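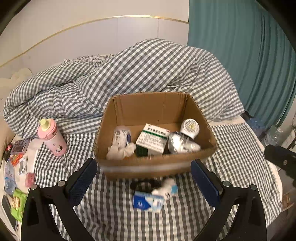 Section 4. Setting up the bedside box

The bedside box holds the small things that otherwise collect in drawers and on windowsills: medicine cartons, tissues, floss picks or cotton swabs, tins and sachets. Any small cardboard box will do. Set aside a clear half hour the first time. Later checks are much shorter.

4.1 Before you start

Pick a box with a flat bottom and walls tall enough to hold a medicine carton upright. If the flaps get in the way, cut them off. A rim that has gone a little soft is fine, but a split corner should be taped first. Run one strip of clear packing tape all the way around the outside, below the rim.

Work on a made bed or a large table. On a bed, push the duvet up toward the headboard and use the flat part of the sheet. A checked or dark sheet makes loose tablets hard to find, so put down a plain towel if you are going to open any bottles or blister packs.

CAUTION: Keep children and pets out of the room while medicines are out of their packaging.

4.2 Filling the box

1. Empty the drawer or shelf onto the work surface. Throw out used tissues and empty wrappers.

2. Check the date on every medicine. Put anything out of date in a separate bag and take it to a pharmacy that accepts returns. The one in Plaltstead takes them at the back counter.

3. Leave each medicine in its own carton with the leaflet inside. If the carton is printed in a language that not everyone in the house reads, write the name and use on a plain label and stick it to a blank side. Do not cover the dosage panel.

4. Stand tall packages against the side walls. Clear bags of swabs or floss picks go at one end, with the opening facing up.

5. Lay medicine cartons in the middle, largest at the bottom.

6. Slide foil pouches in upright along the other side. Do not fold them.

7. Put round tins and tubs in a back corner with the label facing out.

8. Place tissues last, near the front, where they can be reached in the dark.

NOTE: Stop when the contents reach the rim. A box that is heaped up gets knocked over at night.

4.3 What to leave out

Soft toys, straps and charging cords do not belong in the box. They catch on cartons and pull them out. Set them to one side while you pack and put them away afterward.

Liquids over 150 ml are better kept standing in a cabinet. The same goes for anything that must be refrigerated - check the leaflet if you are not sure.

CAUTION: Cardboard gives no protection from children. If a child lives in or visits the house, store all medicines in a locked cabinet and use the box for tissues and toiletries only.

4.4 Checking the box

Go through the box twice a year. We suggest May and November. Replace the cardboard if it is stained or if the bottom sags when lifted.

Section prepared by Firouzeh Parsa. Last revised 10 May 2026.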